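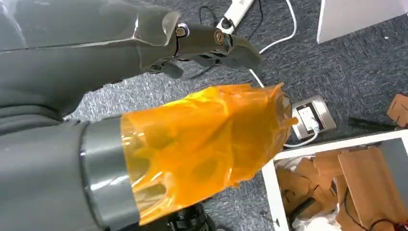

4. Preparing and registering guest cards

This section is for the person who works at the front desk. Please finish section 3 (mounting of the locks) before you start. You need the Stultico card writer, the master card and one pack of new guest cards. For a house with 10 rooms, we recommend to keep 20 cards ready.

4.1 Connecting the card writer

1. Put the writer on a flat desk, with the slot towards you.
2. Connect the cable to the desk computer. Do not use an extension cable for this.
3. Wait until the small lamp becomes green. The first time it can need some 60 seconds.
4. Open the Poten program and choose Desk, then New writer.
5. Type the serial number. It is printed on the bottom side, under the rubber foot.

Note: If the lamp stays orange, the computer has not found the writer. Pull out the cable, close the program and begin again from step 2.

4.2 Opening a pack of cards

New cards are delivered in flat packages. Open a package only when you want to use it, and write the date on the outside with a pen.
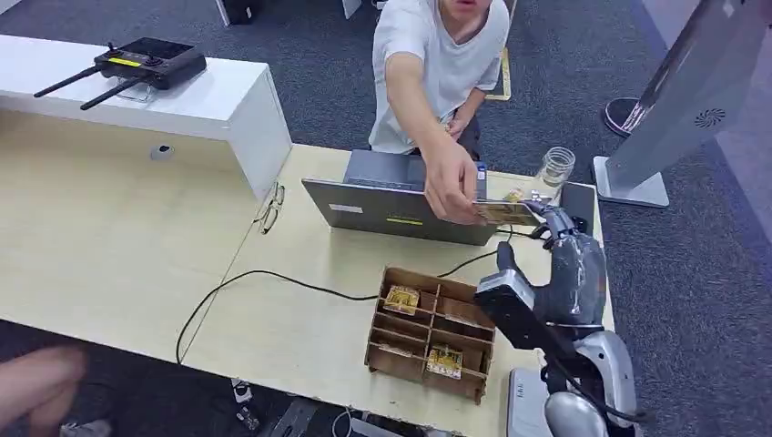 A flat package held out over the desk.

1. Take out one card and look at both sides. A card with a bent corner must not be used.
2. Hold the card by its edges.
3. Put the other cards back and close the package.

Caution: Do not keep cards together with magnets, loudspeakers or mobile phones. The drawer under the till is often a bad place – many tills have a magnet in the lock.

4.3 Writing a guest card

1. Put the master card in the slot until you hear two short tones. Take it out again.
2. Choose the room number in the program.
3. Enter the day and hour of departure. If you leave the hour empty, the card stops at 10 in the morning.
4. Put the guest card in the slot and press Write.
5. Wait for one long tone, then remove the card.
6. Try the card on the door before you give it to the guest.

The first card of a new guest closes out all cards of the guest before. For a second card to the same room you must press Copy and not Write, otherwise the first card will not open the door any more.
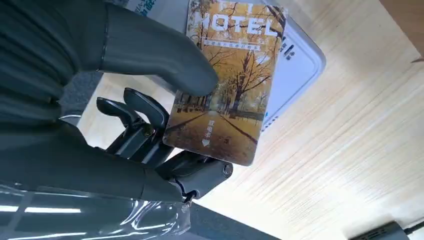

Halyna Hrytsenko wrote to us that in her house the mistake with Write and Copy happened almost every weekend, and it became better only when she put a paper with the word COPY beside the writer. She also asks her colleagues to make both cards before the guest has signed.

The same rule is valid when a guest changes the room. Write a new card for the new room, and afterwards use Block for the old room, also if the guest has returned the old card. 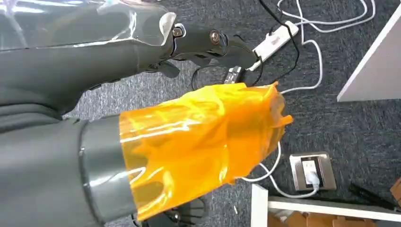
Blocking reaches the lock only when the next valid card is used on that door. In an empty room you should therefore go to the door yourself with the master card – hold it to the lock until the lamp blinks red, then green.

4.4 Storage of the card list

The program keeps the last 2000 entries. Older entries are deleted without a question. If you need them longer, choose List, then Save as file, and repeat this every November before the yearly change of batteries (see section 6).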